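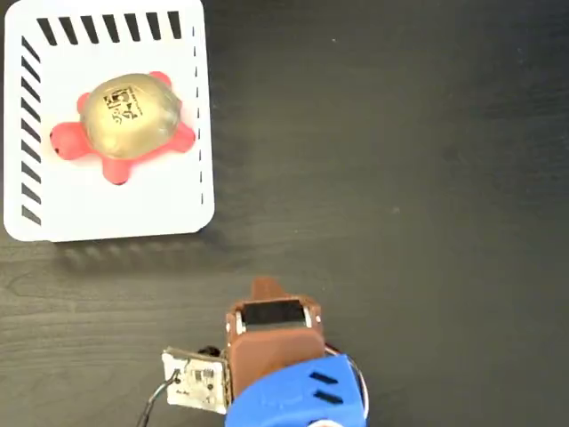
Went to the Deltivon open day this afternoon, because my brother-in-law had a spare pass and I've been rude about home robots online for long enough that I figured I should go stand in front of one. I had low expectations. The big demo was a toy turtle. Gold shell, pink legs, sitting on a white tray with black stripes up the side, and the robot was supposed to deal with it. I have a kid. I know how long it takes to deal with a toy turtle.

**2/**
For anyone who missed my earlier complaining: Deltivon is the outfit that says its arm, the Emari, will be tidying ordinary people's houses "soon." They have been saying soon for a while. The open day was their chance to show the rest of us what soon looks like.

**3/**
There were 115 chairs set out, and a man at the door kept telling us how lucky we were to get in. Plenty of those chairs had coats on them and no people. I'm not saying it was a flop. I'm saying I had somewhere to put my bag.

**4/**
The talk before the demo was given by Garnet Ross, who runs the home program. Good speaker, I'll give him that. He used the word "effortless" a lot while two people behind him were on their knees looking for an extension cord.

**5/**
Okay, the demo. The job was to pick the turtle up off the tray and set it down on the bare table. That's the whole job. One toy, one tray, a dark table with loads of free space on it. If you wanted to make this easier you'd have to glue the turtle to the robot.

**6/**
First go: the gripper came down, nudged the shell, and the turtle slid. The arm went back up and thought about it.

Second go: same nudge, other direction.

Third go: got it. Lifted it, swung over, put it down right side up. People clapped. I clapped too, I'm not a monster.

**7/**
But 3 tries for one turtle! In a room they picked, under lights they picked, with a toy they presumably picked as well. My living room floor has Legos, half a waffle, and a dog on it.

**8/**
Somebody up front asked if the shiny shell was the problem. I thought that was a good question. A glossy dome like that throws a big bright spot back at you, and I'd guess a camera doesn't love it. Ross said reflective surfaces were "an area of active work." So yes.

**9/**
Same person asked if it would do any better with a matte toy. He said they could discuss that after the session. I hung around after the session. It was not discussed, at least not anywhere near me or the cookies.

**10/**
I asked mine when the mic came around: how many different objects has this thing been tried on? Answer: 158. I asked how many of those it gets right the first time. Answer: it depends on how you define right. Sir, I define it as the toy is now in the other place.

**11/**
Fair's fair, there were parts I liked. The gripper is small and a bit homemade looking, brown 3D-printed housing with a bright blue casing and a little circuit board stuck on the side with its wire hanging down. I trust that more than the smooth white thing in their ads. It looks like somebody is still working on it, and they should be.

**12/**
Also the engineer running it, Usman, was the best part of the whole visit. I asked him at the table what it's bad at and he just told me. Soft things. Shiny things. Anything that rolls. He said a wet sponge ruins his week. Put him on the stage next time.

**13/**
Then over to the Fliline booth by the exit. They make the software that's meant to let you "teach" the arm at home by showing it a chore. Their version of the demo was a video. The video was very smooth. I asked to see it live and was handed a tote bag.

**14/**
No price given for any of it, by the way. I asked three people. One said it hadn't been set, one said it would be competitive, and one asked if I'd gotten my tote bag.

**15/**
A couple of you have already replied that first versions are always clumsy and I should be patient. I am patient! I'll wait as long as they like. My problem is with a signup desk taking deposits in the lobby of a building where the machine needed three shots at a bath toy.

**16/**
And yes, I saw the guy saying it worked perfectly in the morning session. Maybe it did. I wasn't there for the morning session. If anyone has video of a clean first grab with no edits, send it and I'll post it in this thread.

**17/**
They're doing another one in February. I put my name down. I asked Usman if I could bring my own toys and he laughed and said please do, so I'm taking requests. Nothing that rolls, I promised him that much.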